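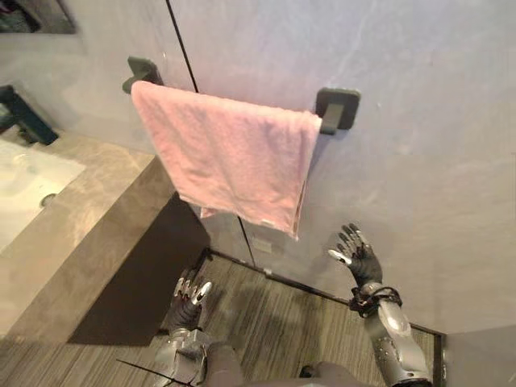
How much money should a small team keep aside after the two-arm robot itself is paid?

We kept almost 4,000 dollars for the first year, and I would plan the same amount again for a team of our size. A good part of it went to one product, the Skirnura accessory set for arms with hands, so this review is mostly about that set and how it fits in a budget.

Skirnura Hand and Wrist Set, bought from Astness
Reviewed Nov 9, 2019
My rating: 4 out of 5

The set comes in two cartons. In the first one there are the wrist brackets, the cable ties and sleeves, and the tool for the finger screws. In the second one there are spare fingertips, spare cables and a printed manual. The price on the first quotation was 2,268 dollars. We asked to take out the second copy of the manual and the wall poster, and the final invoice was 2,243 dollars. It is a small difference, but in our place a purchase needs one more signature above a certain amount, and the lower price let us order two weeks earlier. I recommend to ask Astness what can be removed. They answered politely and the new quotation came the next morning.

We use the set for household tasks. At the moment this is the bathroom corner: a vanity with a sink, and a towel on a bar. I write this because the value of such a set depends very much on the task. A towel is soft, and when the hand misses it, it touches the wall or the bar behind. If your robot only moves boxes on a table, I think you will use the spare fingertips slowly and the smaller Skirnura set is enough for you.

What I liked first is the brackets. They are stiff and the holes are where the drawing says. Mounting took us one afternoon, with a long break for looking for the right hex key (the set has one, in the second carton, under the cables). After tightening once we did not need to tighten again until February, when we moved everything for the new flooring.

The cables are the part where I have more to say. They are flexible and the connectors feel solid, but the length was chosen for a robot that stays close to its power. In a small bathroom the robot has to turn between the sink and the towel bar, and then every cable has to follow.

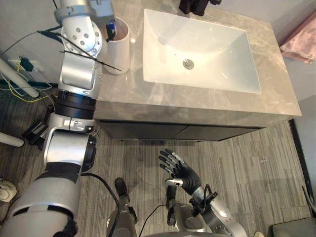 For this reason we bought longer cables separately, and this was not in our first plan. If I could do the budget again, I would draw the room on paper first, mark where the power strip will be, and measure the way from it to the farthest position of the robot. Then add the slack for the joints. We did it in the opposite order and paid shipping two times. Skirnura does sell a longer version, but it is on a different page of the catalog and the set cannot be ordered with it included.

The spare fingertips are good. Changing one is easy after you have done it a few times. The first time, please read the page about the small washer — it falls out when you turn the hand down, and it is the same color as everything else on the floor.

The manual is complete but it was clearly written by engineers for engineers. I am not a native speaker of English either, and I had to read the section on calibration several times. The drawings helped me more than the text. An online version exists, with larger drawings, and you get the link only after you register the serial number.

Delivery to Pevadthorpe took three weeks. One carton had a damaged corner but the parts inside were fine.

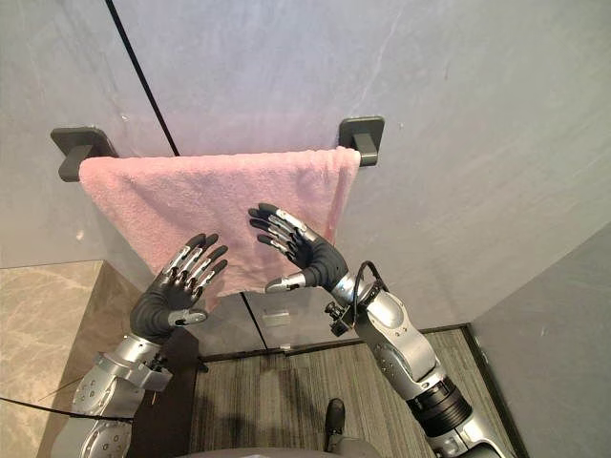
Pevadthorpe Home Robotics Group — Equipment and Planning

Some notes for those who have to write the request for money.

Put the set in the budget as its own line. In our first request it was hidden inside "robot, other" and the question came back to us what "other" means. With a separate line and the Astness quotation attached, it was approved without more questions.

The rest of the reserve should stay open. We spent from it on the longer cables, on a second towel bar and on a better power strip. We also wanted the Namboodiri service plan, but we decided against it for the first year. The plan is made for teams with several robots, and the visit fee for one robot is high. I may change my opinion when the warranty ends.

Do not forget the hours of people. Two of us spent most of a week on mounting, calibration and the first tests, and during this week the other work was waiting. It does not appear on any invoice, so it is easy to leave it out of the plan.

I also compared with making the brackets ourselves. The material is cheap and our workshop is able to do it. But the workshop has a long queue, and one bracket with a wrong hole would delay us more than the set costs. For a team with its own machines the calculation can be different.

Good: brackets, fingertips, quick answers from the seller.
Less good: cable length, the online manual behind registration, the longer cables sold only apart.

I took away one point for the cables. We will order the fingertips again in the next budget, this time without the full set, and I will update this page when I know how the price of single parts compares.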